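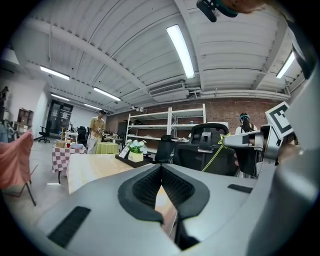
How do I keep a tablecloth from sliding around?

I put a thin rubber pad underneath, cut about an inch smaller than the tabletop all around. Mine came from Gittins and I've washed it more times than I can remember. Clips work too, but I kept catching my sleeves on them (and once a whole pitcher of lemonade, so no more clips for me!).

Can I mix patterns?

Sure! I love a checkered cloth on one table and a plain color on the next. I do try to stick to plain white dishes when the cloth is busy, and that covers most of my mistakes.

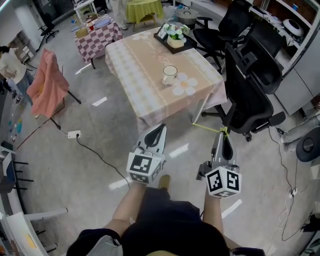 A big print also hides coffee drips, so my flowered cloths get used way more than the solid ones. The one from Skarau has been out since January and still looks fine to me.

What should go on a tray?

A small potted plant and a little picture, and then I stop. I used to pile on candles and coasters and then had to move everything every time somebody wanted to eat. If the pot is the kind that leaks, stick a saucer under it.

Do I need a real dining room?

I don't have one either! Any big room will do. Push the shelves back against the wall, leave three feet behind the chairs if you can, and set the plates out last.

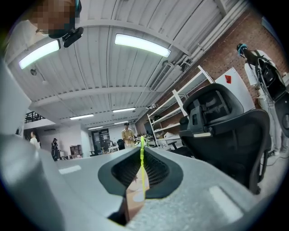

White shelving against the brick wall

How do I get wax out of a cloth?

Freeze it, scrape it, then iron it between paper towels on low. Heledd Kneath taught me that one, and it has saved almost 5 of my tablecloths (the fifth still has a faint spot).

Page updated 4/20/23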